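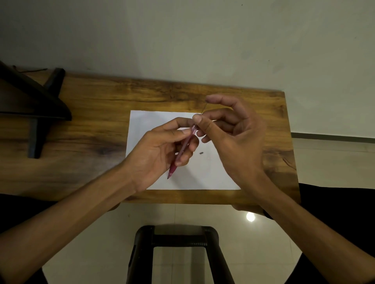

Forum: Desk & Stationery > Pens > Repairs and Refills

Thread: Cheap translucent pen, refill goes in but won't click

etapia_brorkcombe
I have a pink-red clear barrel pen that I like a lot. It came in a pack from Gridden, the discount place. The ink ran out, so I bought refills and took it apart at my desk with a sheet of white paper under everything. The new refill slides in fine, but when I put it back together the button goes down and stays down. The tip sticks out and won't go back.

I still have the old refill and the spring. As far as I can tell there are no broken pieces. What am I missing?
-- Estela Tapia

marginwalker
Is the new refill the same length as the old one? Stand them both on end next to each other. If the new one is even a little long, the mechanism has no room to move.

halfsheet
Check the spring first. On most of these it sits over the narrow end of the refill, near the tip. People drop it down the back end and it gets jammed up by the button. Then you get what you're describing.

etapia_brorkcombe
I put it in from the back, because the front doesn't come off on this one. Only the top end opens. Spring first, then the refill.

halfsheet
Then the spring may have gone in crooked. Hold the barrel with the tip pointing up, put the spring on the refill, and bring the barrel down over both of them.

T_Mshtl
I'd do it differently. Tip pointing down, drop the spring in by itself, tap the barrel on the desk, then feed the refill in slowly until you feel it enter the spring. If you carry the spring in on the refill it can slide off halfway down. I did 14 of these for my daughter's class and that was how I ended up doing all of them.
-- Tshepo Mtshali, Stivthorpe

halfsheet
I have never had one slide off. A refill that fits has a shoulder or a couple of small bumps that stop the spring.

T_Mshtl
Some do. The plain ones don't, and the plain ones are what you get in a bulk bag.

oldblotter
Post 2293 for me and I'm going to say the same thing I always say. Throw it out and buy a pen that's made to be refilled. You can spend an evening on this and still have a pen with a bad click.

marginwalker
She said she likes it. It's a refill swap, it takes a few minutes.

oldblotter
It has taken longer than that already.

etapia_brorkcombe
I'm not throwing it out. I measured the refills and the new one is longer by 2 millimeters. The package says Cabral and "fits most," with no length given. I could return them but I already opened the bag.

marginwalker
There's your problem. If it's a plastic refill you can trim the back end, the open end away from the tip. Use a sharp blade and take off less than you think you need. Test it, then trim again. Wipe the blade afterward.

halfsheet
Agree on trimming. Don't do it with a metal one, though. You'll crush the tube and the ink won't feed.

T_Mshtl
Keep the paper down when you cut. Paper also helps with finding the spring. I lost one on a dark wood floor and it took me longer to find than the repair did. A tray with a lip is better if you have one.

halfsheet
A tray is overkill for one pen. Paper is fine.

T_Mshtl
Until it rolls.

etapia_brorkcombe
It's plastic. I trimmed it in two passes and used the tip-down method with the spring in first. It clicks out and back now. It's a little stiff compared to before, but it writes. I scribbled half a page to get the ink going.

I tried halfsheet's way first and the spring did come off, for what it's worth. No shoulder on this refill.

halfsheet
Fair enough. On a plain refill I'd go spring first too.

marginwalker
Stiff could mean it's still a hair long. I'd leave it alone if it works.

oldblotter
How many refills are left in the bag?

etapia_brorkcombe
Enough to do the rest of the pack. I wrote the trimmed length on the bag so I don't have to work it out again.

penny_ledger
Saving this thread. I have the same kind in blue and bought a box of 300 refills for the office in October without checking the length. Does anyone know if a nail clipper works for trimming?

marginwalker
It works but it pinches the end shut. Use a blade.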